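Kustlow Introduces Desk Organizing Program for Home Offices and Small Workplaces

DALLPORT, January 24, 2020 – Kustlow, a supplier of storage goods for homes and offices, today announced the opening of its Clear Desk program to all customers in the Dallport area. The program offers printed guides, in-store advice and a set of matched desk goods intended for people who do their paperwork at a small table.

The program follows a trial held last August in which 100 households were asked to keep their bills, letters and school papers on a single work surface. Participants reported that papers were most often mislaid when they were laid flat in piles. The guides therefore recommend upright storage at the back of the desk, a soft mat at the center for the work in hand, and one fixed spot for the stapler.

"A desk does not have to be large to be useful," the company said in a statement. "Our customers asked for a simple arrangement they could keep up on an ordinary working day, and the program was prepared with that request in mind."

Desk arrangement with upright file organizer, stapler and mint-green mat on a rose and butterfly print surface: 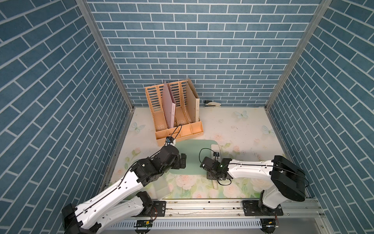
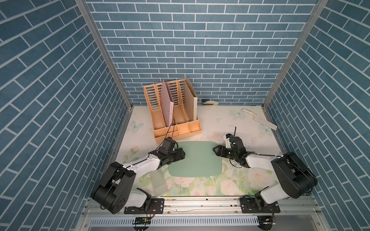 Program Contents

Each Clear Desk guide covers 6 topics: sorting incoming mail, choosing folders, labeling, storing small tools, clearing the work mat at the end of the day, and reviewing files once a year. Folders in different colors are suggested for current and settled matters, so that either can be found from a seated position. Papers that must be kept for several years should be moved to a box file.

The guides were written by the Mthembu Workroom, a Dallport studio that has advised schools and clinics on paper storage. Desk mats and table coverings for the program are supplied by Hinico.

Availability

The guides are free of charge at the Kustlow store in Dallport. A first printing of 3705 copies has been delivered, of which 910 are set aside for public libraries and adult learning centers. Schools and nonprofit offices may request copies in quantity by writing to the store.

About Kustlow

Kustlow sells shelving, desk goods and paper storage to households and small businesses. The company is based in Dallport.

Contact: Kustlow Press Office, Dallport | © 2020 Kustlow. All rights reserved. | Back to top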